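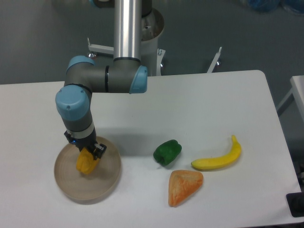
Club arm puts the first toy in the bowl fine, then misses or drops the others

Posted in Classroom and Club Robotics, 7/26/23

I help run a high school robotics club in Ellthorpe. We are getting ready for the Halliday tabletop challenge, where the arm has to clear toy food off a table and into a bowl. Our set is the soft yellow-orange piece, a green pepper, a banana and a triangular bread roll. The students record demonstrations by guiding the arm by hand, then train a small policy on the recordings. We have 100 demonstrations so far, all recorded on the same table.

The first pick almost always works. The arm goes to the yellow-orange piece, closes on it, moves over the bowl and lowers it in. After that it gets worse. On the pepper it comes down a little to one side and pushes it away. On the banana it usually gets hold of it but lets go before it reaches the bowl. The bread roll it mostly ignores. It hovers over it and then goes back toward the bowl with nothing in the fingers.

Things we have tried:

Recalibrating the joints. No change.
Slowing the arm to half speed. The banana drops less often, the rest is the same.
Training longer. The loss went down but the arm did the same things.
New rubber on the fingers. It may have helped the banana a little.

We always put the bowl at the left front of the table and the toys to the right of it. The students have been picking the toys up in the same order each time, soft one first, because we thought that would make it easier to learn. Each demonstration is one full clearing of the table.

Scoring is 3 points for each item in the bowl and a penalty for anything that leaves the table. We have one practice session a week until January, so I would like to know what to spend it on. More demonstrations, or is something else wrong?

ellthorpe_mentor

3 replies

cakside_build

We had nearly the same problem at Cakside last season. I would look at the demonstrations before changing any more hardware.

If every recording is a full clearing in the same order, the first pick always starts from the same situation: full table, empty bowl, arm at home. The model gets 100 very similar examples of that and learns it well. The second pick starts from wherever the first one left things. If the arm finishes the first drop slightly off from where the students finished theirs, it is already somewhere it hasn't seen, and by the third pick the error has built up. Your results get worse in the same order as your picks, so this would be my first guess.

What worked for us:

Cut the recordings into single picks. One recording is one item, starting with the arm at home and ending with the arm back at home. Going home between items costs you a few seconds in the match but it resets the error each time.

Change the order. Some recordings should start with only the banana left on the table, some with only the bread, some with the pepper and bread but no banana.

Move the toys. Put them in different spots and turn them. A banana lying diagonally and a banana lying straight across need different wrist angles. If the students only ever set it down one way, the arm only knows that way.

Record some recoveries. Start with the gripper a bit to the side of the pepper and have the student correct it and then grab. We did 6 of these for each item and the pushing mostly stopped.

I wouldn't throw out the 100 you have. Cut them up and use them as part of the set. Try the cutting first, because it costs you no table time, and see if the second pick gets any better before you record more.

The early release on the banana may be a separate problem. Check where the students grab it. Ours were taking it near the stem end in some recordings and in the middle in others, and the arm would go for a point between the two and get a poor hold. We made a rule that everyone grabs the middle with the fingers across it. Also plot the gripper command against time for a few recordings. If some students open early over the bowl and some open late, the model will pick something in between, and on a long item that can be too soon.

rk_bench

more data. we used 1,000 demos and it was fine

old_rastesus_user

I agree with most of the first reply, with two additions. 1,000 demos is not realistic with one session a week, and if they are all recorded the same way you will have the same problem with more files.

First, look at your lighting. If the arm throws a shadow on a white table, the shadow moves along with the arm and can fall across the next item. We use the Rastesus recorder, which lets you step through the camera view one still at a time. When we did that we found the shadow was over the item for most of the approach. Two lamps from opposite sides made it much fainter. Whatever lighting you choose, record under it and test under it. Ask the Halliday organizers if you can have a few minutes of practice at the venue, and record a small batch there if they allow it.

Second, the bread. Hovering and then going back empty sounds to me like the gripper closing above the item. A flat roll sits lower than a pepper, so the fingers have to go nearly to the table. Students tend to be nervous about hitting the table and stop high. Check the lowest wrist height in your bread recordings and compare it to the pepper. Also check if you have a software floor limit set. Ours was set higher than the top of our flattest item for two months.

For your schedule, I would spend one session on lighting and the height check, then two on single-pick recordings with the toys moved around, then train and test before doing anything else. Keep a tally sheet with a row for each item and write down how each miss happened (pushed, dropped, too high, went to the wrong item). It takes a student with a pencil and it will tell you more than the loss does.

ellthorpe_mentor

Thanks. I checked the floor limit tonight and it is set above where the bread would be, so that is one thing. We will cut up the old recordings this week and I will post the tally after the next session.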